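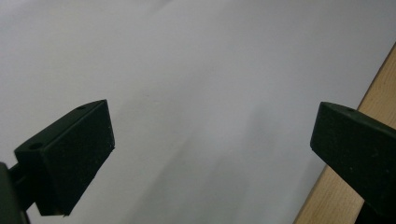 Pale surface, wooden board down the right. October, kitchen table stage.

I have now read four separate articles telling me that a plain white surface makes a small room feel bigger. I have a small room. I have put the white surface in it. The room is the size it was on Wednesday of last week, and the week before that, and I would like somebody to explain to me where the extra space is meant to be coming from.

The background, for anyone who skipped the last post: the old table had to go. It had a leg that moved about on its own and a stain from the year of the beetroot. I spent most of the summer looking at replacements and came very close to a thing called the Sturkar, which the showroom in Ponthorpe had at 492 pounds and which the man kept calling "honest". I asked him what an honest table was. He said it was one that didn't try to hide what it was made of. I asked what it was made of and he had to go and look it up.

So I went home and did it the cheap way, with a pale top that cost 42 pounds from a place on the Brudumthorpe road. Total so far, counting the brackets and the second lot of brackets, is 70. I can live with that.

What I'm less sure about is the colour. White, they called it. In the shop it was white. In my kitchen it goes a bit grey wherever the light falls away, and by four in the afternoon I would call it the colour of old washing-up water. My friend Itziar Aguirre came round on Thursday and said it was "restful". She also said my last curtains were restful and then admitted two years later that she hated them, so I'm putting that one to one side for now.

Then there's the wood question. Everything I read says you must "warm up" a pale surface with something wooden, and the light sort is what they all use, a board left lying at an angle as if you'd been called away in the middle of slicing a loaf. I've tried it. It does look better with the board, I'll give them that much. But I do notice that the board then lives there, and you have to move it every time you want to put down a plate, and nobody in these articles ever seems to want to put down a plate.

The other piece of advice I've been given is to treat the top. There is an oil, and a wax, and a thing from a firm called Figueroa that claims to be both and comes in a tin you could lose in a coat pocket. I read the leaflet twice. It says to apply thinly, wait overnight, apply thinly again, and then do the same every month "for the life of the surface". I've had cars that asked for less. I rang them up to ask what happens if you don't bother and the woman was very nice, and said it would probably be fine.

I haven't bought the tin.

What I have done is wipe the thing down with a cloth and warm water after every meal, the same as I did with the last one, minus the beetroot. I'm going to give it until the clocks go back before I decide whether the pale top stays. The skirting under the window needs doing before then anyway, and I still have one bracket left over that I can't place. If anyone has put in a similar top and kept it more than a year without oiling it, I'd like to hear how it's held up, stains included.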